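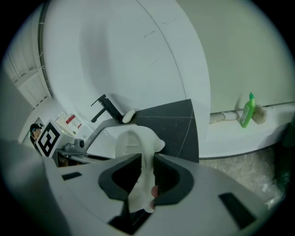
Keep the bad ones

There is a habit in our line of work that I would like to argue against, and it is the habit of throwing away the examples that went wrong. I have spent the past two years collecting demonstrations of household jobs for a learning system. A person holds a gripper in the hand, does the job with it, and the camera on the gripper records what the job looked like from there. Wipe the basin, fold the cloth, put the soap back. Later a robot arm is given the same sort of gripper and is supposed to do the same sort of thing.

At the end of each day somebody goes through the recordings and sorts them. The good ones go in one folder and are used. The rest are deleted, usually before the weekend, to free up the disks. On most of the projects I have worked on, the rule for what counts as good was written by someone who had never held the tool, and it came down to this: the job was finished, it was finished quickly, and the hand did not hesitate.

I think this rule is wrong, and I think it costs more than it saves.

Take wiping a basin. It sounds like a single job and it is really a string of small ones. You have to get hold of the cloth, and a cloth has no proper shape. It lies in a heap, and two fingers closing on a heap will take up more of it than you wanted, or less, or will take up a fold that slides out again as soon as you press down. A person with two rubbery fingers on the end of a handle soon learns to cope. They let go and take a second bite. They push the cloth against the rim to bunch it. Sometimes they poke it further in with a finger of their own.

That last one is treated as a crime. I have seen guidelines that say any recording in which the operator's hand touches the object must be thrown out. I understand the reason. The robot will have no spare hand, so a demonstration that relies on one is teaching it something it cannot do. Fair enough, if the helping finger is there from start to finish. But if it comes in for a moment to settle the cloth and then goes away, there may be a whole minute of perfectly sound wiping after it, and the guideline throws that out as well. Cut the moment and keep the minute. It takes a little more work from whoever is sorting, and that is the only thing against it.

The larger matter is the recoveries. When an operator drops the cloth in the bowl and picks it up again, the usual practice is to mark the recording as failed. Yet the picking up is the most useful thing in it. A robot that has only seen cloths held well will not know what to do with a cloth held badly, and it will hold cloths badly, often, from its first day. Its small errors put it in positions that no tidy demonstration ever passed through. If all its lessons begin with the cloth firmly gripped and end with the basin clean, it has nothing to go on in between.

Anyone who has taught a person to do anything knows this already. My first job was in the laundry of a small hotel in Seidel, and the woman who trained me, Rosemarie Fuchs, spent very little time on how to feed a sheet into the press. She spent most of it on what to do when the sheet went in crooked. She would put one in crooked on purpose and stand back. I must have straightened more sheets in that first week than I pressed. I did not think of it as training at the time, I thought she was being difficult.

The answer I am given is that we do collect failures, in a separate batch, set up deliberately. At Bosow, where I worked until last July, we had 40 recordings of what the plan called recovery behaviour. The operators were told to drop the cloth at a certain point, wait, and pick it up. You could tell them at once. The drop was a plain opening of the fingers, the cloth fell in the same place every time, and the hand went back for it without any doubt about where it was. Real drops are not like that. In a real drop the cloth goes by one corner while the rest is still held, and the operator has to decide whether to carry on with what is left or put it down and start again. Different people decide differently. That is worth having, and we had it, in the folder that was emptied every Friday.

I will grant several things to the other side. Some recordings are of no use to anyone. If the lens was covered, or the tracking was lost halfway, or the operator stopped to answer a question and waved the gripper about while talking, then it can go. A system that copies what it is shown will copy dithering too, and a set with too much dithering in it gives you a robot that hovers over the tap and never gets on with it. I have seen that happen, and it is not pleasant to explain to the people paying for it. So I am not asking for everything to be poured in together. I am asking for it to be kept, and labelled, so that the choice can be made later by someone who knows what the system is short of. On the day of recording, you don't know what it is short of. You find out months afterwards, and by then the rooms have been handed back and the operators have gone to other jobs.

Labelling costs money, and this is the objection I take most seriously. A sorter who only has to say yes or no gets through a great deal in an afternoon. Ask the same person to write down where the cloth slipped and where it was caught again and they will get through far less. But it need not be elaborate. At Brurkel we tried it with four labels: clean, helped, recovered, no use. The sorters grumbled for a week or so and then stopped. The label that turned out hardest was the first one, and there were long arguments over whether a hesitation above the rim made a recording less than clean. I took those arguments as a good sign. They showed that people were looking.

It also changed how the operators behaved, which I had not planned for. When every slip means a wasted recording, and the day's total is written up where others can read it, people become careful in the wrong way. They pick the easy grip. They wipe the near side of the bowl and leave the part behind the tap, where the cloth is liable to catch. They choose the same starting position over and over because it worked the last time. You get a very smooth set of examples of someone avoiding the difficulty. Once the slips were kept and paid for like the rest, the wiping got rougher and went further round the back.

Pay is the part of this that gets discussed least. A good many operators are paid by the accepted recording. I have heard it defended as fair, on the grounds that it rewards skill. What it rewards is never trying the awkward corner. If a firm wants to know how people cope with a wet cloth and a slippery bar of soap, it has to pay them for the time they spend coping, including the times the soap wins. By the hour is the simple way to do it. The firm in Ultville that I now do some work for pays by the hour, and its recordings look worse than any I have handled, and I would sooner train on them than on the smooth ones.

There is a further point about rooms. Washrooms vary more than the people who draw up the plans seem to expect. A tall squared tap wants a different movement from a short round one. Some basins have a counter beside them where the soap can go, and others have nothing, and the soap ends up in the bowl. Slips tend to gather where the room is unusual. So when you throw away the slips, you are also thinning out your unusual rooms without meaning to, and what remains leans towards the ones that were easy to work in. I once compared the accepted folder with the list of places we had visited and found that two bathrooms had dropped out altogether. Both were cramped. We had paid for the travel and the day in each of them.

What I would like to see is modest. Stop deleting on the day. Keep disks for a year; they are the cheapest thing in the budget. Use a few labels and let the sorters argue over them. Cut out the stray finger and keep what comes after it. Pay for hours. And before anyone writes the next set of rules on what a good demonstration is, have them take the gripper for a morning and wipe a basin with it, all the way round, and then look at how many of their own attempts they would have let through.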